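Defence budgets, and the bit where I get cross about spare parts

Mar 12, 2024

We use cookies to remember your preferences and to count visits. By carrying on reading you accept this. Manage settings.

Quick one before I have to run for the train. Been reading the Grirnia defence review, the whole thing, over three evenings and one very long dentist's waiting room. Half of it is good. The other half is shopping list. Thoughts in no sensible order. 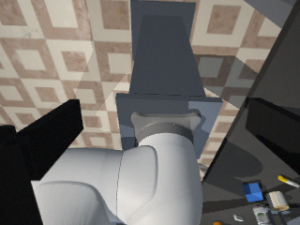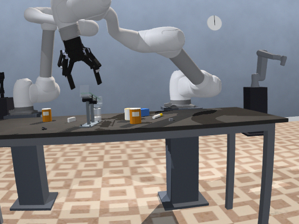
What the review says

It's 300 pages with the annexes. The headline is that the land forces go from being a heavy, sit-and-wait army to a lighter one that can get somewhere quickly. Fine. Every small country in that part of the world has said the same thing at some point, usually just after a bigger country said it first.

Then the structure. Two brigades become three, on paper, with the same number of people. So thinner brigades. The review calls this "agility". I'd call it three headquarters where there used to be two, and headquarters eat majors.

The coastal bit is better. Somebody has clearly sat down with a map and thought about the ferry ports and the radar gap north of Zollby, and there's a proper timetable for it with dates and money. Best chapter by miles. If the whole document had been written like chapter six I'd have nothing to moan about and you'd be spared this post.

The Zollby depot

Right, this is what set me off. Annex D, the one at the back in small type. Of 51 recovery and transport vehicles held at the Zollby depot, fewer than half were fit to drive when they did the stocktake. The rest waiting on parts. Some of them waiting on parts that aren't made any more.

And how much does the main text give to this? One paragraph. On page 51, as it happens, wedged between the new badge for the logistics corps and a photo of a minister in a hard hat.

You can't move a light brigade quickly if the lorries don't start. I know that sounds daft when you write it down. But the entire concept depends on getting people and ammunition from Zollby to the eastern road in two days, the review says two days in its own summary, and the only way of doing it is by lorry, because the rail line has been single track since the bridge works and there's no plan to put the second one back. Not mentioned. Rail gets a footnote.

Compare that with the Traltodell programme, which gets a chapter to itself plus a fold-out. Traltodell is the new command network, everybody sees everybody on one screen, the usual promise. I'm not against it. I sat through enough exercises with a paper map and a wet chinagraph pencil to want something better. But it has slipped twice allready and the review just moves the finish date along and says the benefits are unchanged. Are they? Nobody's costed the training. A network needs signallers and they're leaving faster than they can be replaced, which is in Annex B if you go looking.

Reisinger paper, worth your time

If you only read one thing on this then skip the review and get the Reisinger paper, from the think tank, free on their site. Much shorter. Their argument is that small forces copy the ideas of large ones without copying the boring stuff underneath, the stores and workshops and the people who know where everything is kept. They go through four older reforms and it's the same story each time. New doctrine, new kit, then a quiet scramble three years on when the first real deployment comes up and there aren't any tyres.

I don't agree with all of it. They're far too gloomy on reserves, and the section on conscription reads like it was writen by someone who has never met a conscript. Plenty of them are keen, plenty are better at the computers than the regulars. But the core of it is right I think.

What I'd do

Buy spares. Boring. Hire civilian mechanics for Zollby and pay them properly so they don't go off to the bus company. Keep two brigades and fill them up. Put off the third stage of Traltodell until the first one works in the rain.

Also publish Annex D every year. Serviceability figures, one page, no photos. There are 813 posts listed as vacant across the logistics trades and I only found that by adding up a table by hand with a pencil, which is no way to tell a parliament anything.

More on the reserves when I've got time, probably later in March. Someone emailed asking about the air side, I haven't read that chapter closely enough yet so will leave it alone for now. Train's in nine minutes.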